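The Hinge Side 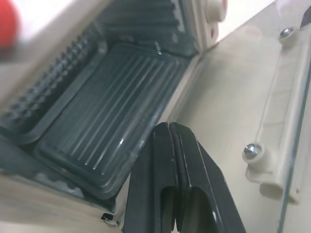
Said Nasr

The task card for the grill said: open, place, close, wait, open, remove. Six verbs. Idris had taped it to the edge of the bench at Clemutmont on his first morning, and by the second week the corners had curled up and he no longer read it.

He sat with the two handles in his lap and moved them, and the arm moved. The wrist camera fed a small monitor on his left. He used the monitor for the last few centimetres and his own eyes for the rest. The order recommended in the operator manual was the other way round, but the manual had been written for a different arm and a different chair.

An episode began when he pressed the left pedal and ended when he pressed the right. Between the two presses everything was written to disk: joint angles, finger width, both camera streams, the time. If the episode was good he typed g. If it was bad he typed b and a reason code from a list of 13. Code 7 was "object lost". Code 11 was "operator error", and he had noticed that the other operators used it less than he did.

The contract with Marex called for 2,911 good episodes on small kitchen appliances. The grill was one of them. It was cream, with dark ribbed plates, and the ribs were the difficulty. A finger that touched down flat between two ridges would follow the ridge whether the operator wanted it to or not. The arm had force sensing at the wrist, but the handles gave nothing back, so the first sign of contact was usually the picture on the monitor sliding the wrong way.

"Close the fingers before you go in," Hanne told him. She ran the shift. "Fully closed. Then you have one thing to worry about, and it's got a point on it."

"The card says place. I need them open to place."

"On the way in, for the lid. Then open."

He tried it. With the fingers shut, the tip could be brought down beside the lower plate, moved across under the lip of the upper one and lifted. It took longer. He pressed the right pedal, typed g, reset the grill by hand and pressed the left pedal again.

Resets were not recorded. He thought about this on some days. For every episode the arm did one thing and he then did the opposite with his own hands, quickly and without any trouble, and the disk held only the first half. He had asked Hanne once whether anybody wanted the resets. She said the model was called Naciri and Naciri did not have hands like his, so what would it do with them.

By the end of the week he had a method. Approach from the right, over the housing. Stop above the upper screw. Check the height on the monitor. Go left. The approach was the same every time, within a centimetre or so, and his rate went up. He was pleased with the rate. It was displayed on a board by the door, next to everyone else's.

The message from the training group arrived after lunch the following day, and it was addressed to Hanne, who turned her screen so that he could read it.

Naciri had been trained overnight on everything collected so far. It could open the grill in the laboratory at a good rate if the grill was set square to the bench. If the grill was turned by 30 degrees, it went to the place where the screw used to be, stopped there, and went left. On some runs it did this with no grill on the bench at all. The training group wished to know if the data could be made less uniform.

"They want me to be worse at it," Idris said.

"They want you to be different at it."

"Different how?"

She scrolled. The message did not say how. There was an attachment, which was a plot of every approach path taken on the appliance, drawn one over another. The other operators' paths made a wide grey smear. His made a line.

He looked at the line for some time. It had a small bend near the end that he had not known about. He held the handles in his mind and felt for the bend and could not find it.

"Turn the grill each time," Hanne said. "Every reset. Don't choose the angle. If you choose it you'll have favourites."

"What do I use, then?"

She gave him a die from her desk drawer. They wrote a table on the back of the task card, one angle for each face, and added a second throw for the side he should come in from. Two of the six results sent him in from the hinge side, over the cream housing and past both screws, and one sent him in from behind, where he could see almost nothing except on the monitor.

His rate fell. On the first morning with the die he typed b more often than g. He used code 11 until Hanne came over and read down his list.

"This isn't operator error."

"I missed the lip."

"You missed the lip and went back for it and got it. Is the lid open?"

"Yes."

"Then it's good."

"It's ugly, though. There's a long stretch in the middle where I'm just feeling about."

"Where else is it going to learn to feel about?"

He thought that over while he did the next reset. Under the old method he had thrown away each episode that contained a mistake, including those in which the mistake was put right. What remained on the disk was an operator who never missed. Naciri, having been shown only that operator, had no idea what came after a miss. It stopped with its fingers closed and waited for the right pedal.

He asked for the bad ones back. The deleted flag could be reversed for a month, after which the files went. Hanne raised a ticket and the storage people restored them, and for 3 evenings he stayed behind and watched himself fail at double speed, changing b to g wherever the lid came up in the end. Some he could not save. In one the gripper rested against the plate with its tip just over the rim and did not move for most of a minute. He remembered it. His phone had rung. He left that one as b, and for the reason he typed 11.

The episodes from the hinge side were the slowest to collect. The camera came in low, and the housing took up half the monitor, pale and without features apart from the screws. He learned to steer by the screws. Then he noticed that he was learning to steer by the screws, and added a line to the table on the back of the card: on a five, look at something else.

The next training run was in September, after the toaster and the Pamby kettle had been finished and packed. Hanne had the grill brought back up from the store and set it on the bench herself. She did not throw the die. She put it down at a bad angle, half turned away, with the hinge towards the arm.

Idris kept his hands off the handles. They were switched out in any case; the light on the left one was amber.

The arm went up, travelled over the housing, and came down with its fingers closed. It missed the lip. It went along the ridge a little way, as his always had, and stopped.

"Give it a moment," Hanne said.

The tip lifted off the plate by a few millimetres. It moved right, then left, then right again by less. On the monitor the ribs went in and out of focus. It was slow and it wandered, and partway through there was a small bend in the movement, near the end, that he would have known anywhere.

It found the lip and stopped under it.

He reached for the right pedal with his foot before he remembered that it was not his episode, and put the foot back under the chair. Hanne was writing down the time. The arm began to lift.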